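Notebook, candle and incense workshop
Thursday, started 6 p.m.

Carried over from last time: the Lakshmi lamps for the Hiltanton temple shop. Order is still for 50 sets. Each set is one ghee lamp, one pack of wicks and the folded prayer card. Veronika has the card text back from the priest with two corrections, both in the transliteration. The English stays as it was.

Ghee blend. Dušan poured six test lamps with the new beeswax share. Four burned clean to the bottom. One drowned its wick and one smoked at the start and then settled. I think the drowned one was wick length, too short by a hair. He thinks the blend was still too warm when it went in. We'll pour again with the same wax and longer wicks and change nothing else.

Wicks. The Jakora cotton is softer than the old stock and rolls more easily by hand. It also sheds. Vlasta rolled a tray of it and had lint all over the cards, so wicks and cards go on separate tables from now on. For home worship people like the long wick laid in the dish, and for the evening lamp at the shrine they want the round standing one. The pack should have both. Right now it has only the long one, and the shop has asked about it twice.
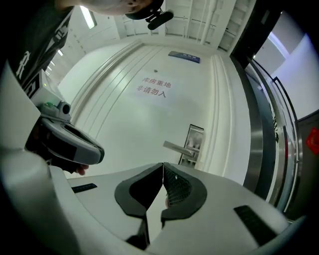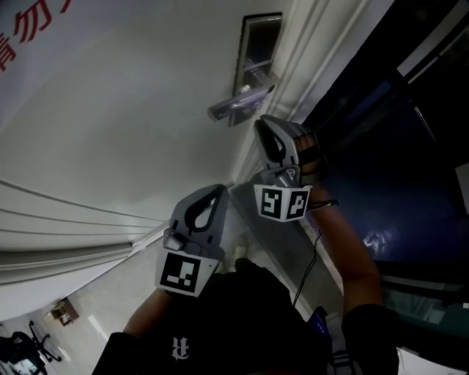

Reading time: 2 minutes

Camphor. Hold off. Zdeňka asked whether a small tablet could go in each set, as most families finish the prayers with it. Fine in principle, but it scents everything in the box, cards included. If we do it, it needs its own tin. Price from Druteo for tins is 1,000 minimum, far more than we can use this year. Ask Hrubý if they'll split a carton.

Card wording. The line about wealth bothered Vlastimil. He read it as a promise that lighting the lamp brings money. The priest's answer, as Veronika wrote it down: the prayer asks for enough to keep the household and to give to others, and asks for a steady mind along with it. We're using "what the household needs" in the second verse. Vlastimil is OK with that.

Friday puja is the day most buyers will use these, so the sets have to be on the shelf before then, not on the morning itself.

Dishes. 18 came back from the glaze with pinholes on the rim. They hold ghee all right but can't be sold as firsts. Keep them for burn tests.

To do
- longer wicks, same blend, pour again (Dušan)
- round wicks, one tray (Vlasta)
- corrected card to the printer (Veronika)
- call Hrubý about tins (me)
- wipe down the card table before anything gets folded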